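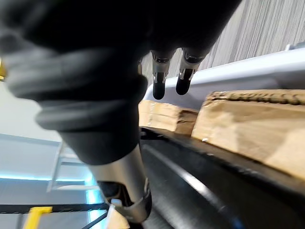
Stelbridge Athletics Results – data card

What it is
Track and field results from the Stelbridge county meets, typed up from the printed programmes and the club's old result sheets. One row per athlete per event. 2,357 rows, 264 athletes, 12 meets.

Files
results.csv – the main table
athletes.csv – id, name, club, age group
meets.csv – venue, month, track surface, who was timing
notes.txt – oddities, read this before you email me

Columns in results.csv
meet_id, athlete_id, event, round, mark, wind, place, status
Marks are in seconds or metres. Anything over a minute is still in seconds, so an 800 m looks like 121.4. Wind is blank where no gauge was out.
Status is ok, dnf, dns or dq.

Known problems
Hand times and electronic times are mixed in the first four meets. There's a flag in meets.csv but it covers the whole meet, not the race.
40 rows have no place. The sheets were torn or the ink had gone.
Two clubs merged part way through, Haque Harriers and Zastent AC. I've kept the old names as printed.
Relay teams only have a team id, the runners weren't writen down.
Hurdle heights missing for under 17s. Still looking.

Changes
November – added the Amico Shield meet, fixed triple jump marks that had been entered in feet
Before that – no log, sorry

Use
Free for club histories, school work, whatever. Please say where you got it. Don't publish juniors' names next to there age group.

Corrections to Moushumi Gazi, with a scan of the sheet if you have one. Evenings after 7 pm are best for a quick answer.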